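Harnham Opens Remote Teaching Station for Robot Arms

BAMISSTEAD, 5 July 2026. The Harnham Institute has opened a teaching station at which staff and visiting students may guide a simulated robot arm through simple table tasks by remote control. The station is the first part of the Penry program, which studies how many human demonstrations a robot needs in order to learn a new task.

Operators sit at one of two desks and move a handheld controller. The arm on the screen follows the hand, and the gripper opens and closes with a trigger. Each attempt is recorded from start to finish, including the position of every joint, and is then used to train the control software, known as Prikik.

The first task in the series concerns a marker and a black cup.

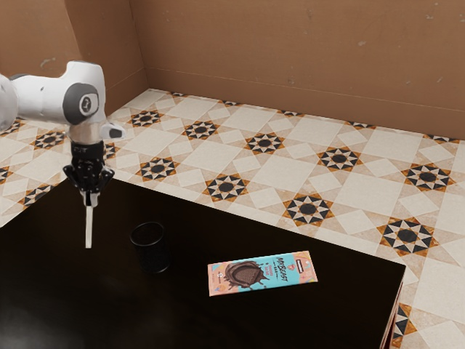
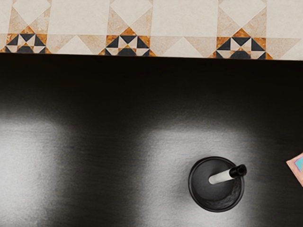
Simulated views from the marker and cup task.

The institute plans to collect 300 demonstrations of each task before training begins. Seven tasks have been approved for the current year. Attempts that fail are kept in a separate set and labeled by the operator who made them.

"A person can show in a few seconds what would take us days to write out as instructions," said Dr. Rajeshwari Rajan, director of the program. "Our concern is whether the demonstrations vary enough. If every operator moves in the same way, the software learns one path and little else."

Volker Albers, who supervises the station, said new operators receive one hour of instruction and complete a set of practice attempts that are not recorded.

Work with a physical arm is scheduled to start in October. Departments wishing to propose a task should write to Katherine Huamán at the program office, extension 2166.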